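Plisument: notes on red marks, paper, and the table underneath

Hi, I'm Olaia Sotomayor, and this is the readme for Plisument, my slowly growing folder of notes on red marks and how to get them off things. If you came here from the Villalobos page looking for the fabric notes, those live in their own folder (called Wellidari, don't ask me to rename it, too many links point there). Everything in this one is about hard, flat, pale surfaces and the paper that sits on them.

I started keeping track of this stuff because I do a lot of drawing and lettering at a white table, and red is the color that gets me every single time. Black I can live with. Blue wipes up if you look at it sternly. Red travels! You put down one stroke on a sheet, lift your hand, and later there's a speck of it over by your elbow and you have no idea how it got there.

What's in the folder

notes.txt is the main thing. It's a running log, newest at the top, and I write in it the way I talk, so expect brackets and a lot of "ok so".

surfaces.txt covers the tabletops: white laminate, painted wood, glass, and one very sad cutting board.

papers.txt goes through the papers I use under and over the work. There are 6 in there right now. Two of them are pretty much the same paper from different stores, and I should merge those entries at some point.

reds.txt is the list of red things: washable marker, permanent marker, lipstick, crayon, poster paint, stamp ink, and ketchup (yes, really, it behaves like a paint). That makes 7. I keep meaning to add beet juice.

How I write an entry

Each entry starts with the surface, then the red, then how long it sat before I got to it. After that comes whatever I tried, in order, and how it looked when I was done. I don't score anything. I tried a score from 1 to 4 for a while back in December and every single entry ended up a 2 or a 3, so I dropped it and went back to plain sentences.

If there's paper involved I put in whether it was lying flat or taped down, and whether the marks were streaks or dots. This matters more than I expected when I started. A streak usually means something dragged across the sheet, and whatever did the dragging probably has red on it too. Go find it before you clean anything else, or you'll be doing the table twice. Ask me how I know.

I also look past the edge of the paper. A white sheet on a white tabletop fools you into thinking the mess is all on the sheet, and then there are little bits of red out on the table, faint enough that you only catch them when the light is right.

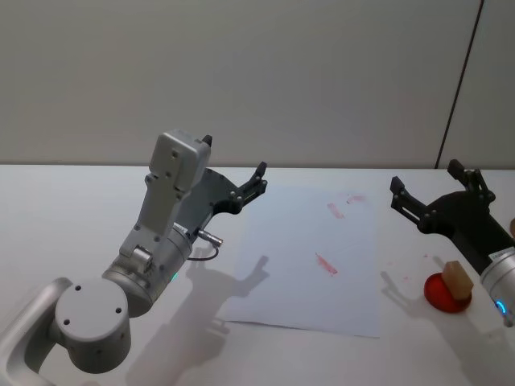
Do small red specks on a white table need anything stronger than water?

Try plain water on a soft cloth first, and dab instead of rubbing. If the speck is still there after a second go, add a drop of dish soap, and save rubbing alcohol for permanent marker on a surface you've already tested in a corner.

Paper is a whole different story, and I'll save you some time: if the sheet is just there to protect the table, toss it. I spent one long evening trying to lift a red streak off ordinary printer paper with a damp cotton swab and all I made was a pink streak with fuzz on it. For a drawing you want to keep, a kneaded eraser will pick up crayon and some pencil, pressed down and lifted straight up. Marker is in there for good. Turn it into a flower or something.

Things I use over and over

Old T-shirts cut into squares, white ones, so I can see what's coming off. Dish soap. A spray bottle of water. Cotton swabs for the tiny spots. A lamp I can move around, because a low light from one side throws shadows and you learn pretty quickly which dark patch is a stain and which one is your own arm. I've scrubbed at a shadow more than once.

The spray bottle gets a label. Please label yours, especially if you keep alcohol in a second one that looks just like it.

Known gaps

Nothing on stone counters yet. I don't have one. The lipstick notes are thin and all come from the same tube. The painted wood entries are from one side table that had already been through a lot, so read those with some kindness.

The file format is a bit of a mess too. Older entries use a template I called Clarnolex, with the fields in a different order (red first, then surface). I've been moving them over by hand whenever I have a cup of coffee and nothing better to do. If an entry looks backwards, that's why.

Using and adding to this

Take anything you like and copy it wherever you want. A link back is nice but I won't chase you. If you'd like to send in an entry, plain text is best, and please tell me what didn't work as well as what did, I love those! Put your surface on the first line and leave a blank line between entries so my little sorting script doesn't choke on them.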